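Wiston Adult Learning
Textiles and Clothing, Level 2
Handout 4: Knitted fabrics and sweatshirts

Read this before the practical session on 28th April. Bring one knitted garment from home that you don't mind turning inside out.

1. Woven and knitted

Woven cloth has two sets of yarn crossing at right angles. Knitted cloth is made of loops, each one pulled through the loop before it. A loop can change shape when the cloth is pulled, so knitted fabric stretches even when the yarn does not. Cotton yarn has very little give, but a cotton T-shirt will go over your head without a zip or buttons.

Look at the face of a plain knit with a magnifying glass and you will find columns of small V shapes. The columns are called wales and the rows are called courses. Most plain knits stretch more across the width than along the length. Remember this when you lay out pattern pieces: the greater stretch normally goes round the body.

2. Sweatshirt fabric

The usual sweatshirt fabric is a plain knit with an extra yarn laid in at the back. The extra yarn forms small loops on the inside. Left as it is, the fabric is called loopback or French terry. If the loops are brushed with fine wire rollers, they break up into a soft pile and the fabric is called brushed back or fleece back.

Brushing traps more air, so the cloth is warmer. It also weakens the laid-in yarn a little, and the pile sheds for the first few washes.

Garments marked 100 per cent cotton can shrink noticeably. Polyester is often blended in to steady the size and speed up drying. Greys are often marls, spun from dark and light fibres mixed before spinning.

3. Ribs and seams

Cuffs and hems are normally cut in rib. The band is cut shorter than the edge it joins and stretched as it is sewn. Join main seams with an overlocker, or a narrow zigzag on a domestic machine. A straight stitch will snap the first time the seam is pulled. Use a ballpoint needle.

4. Decorating the front

Print lies on the surface and may crack if the ink is thick. Stitching goes through the cloth and needs support, or the loops pull out of line and the front puckers. Put a cut-away stabiliser behind the work and leave it there afterwards. Joined-up lettering is harder to sew neatly than block capitals - the thin strokes sink into the fabric unless there is a topping film over it.

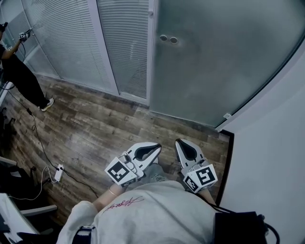 Fig. 2. Light grey sweatshirt with a cursive logo in dark red across the front.

5. Care

Wash inside out at a low temperature and dry flat where there is room. Do not iron over decoration.

For the session

Unpick 2 cm of a side seam on your sample and draw the stitch. Note whether the inside is looped or brushed. Samples of Garrido rib and Esard loopback are in the drawer under the cutting table - please put them back in their own bags.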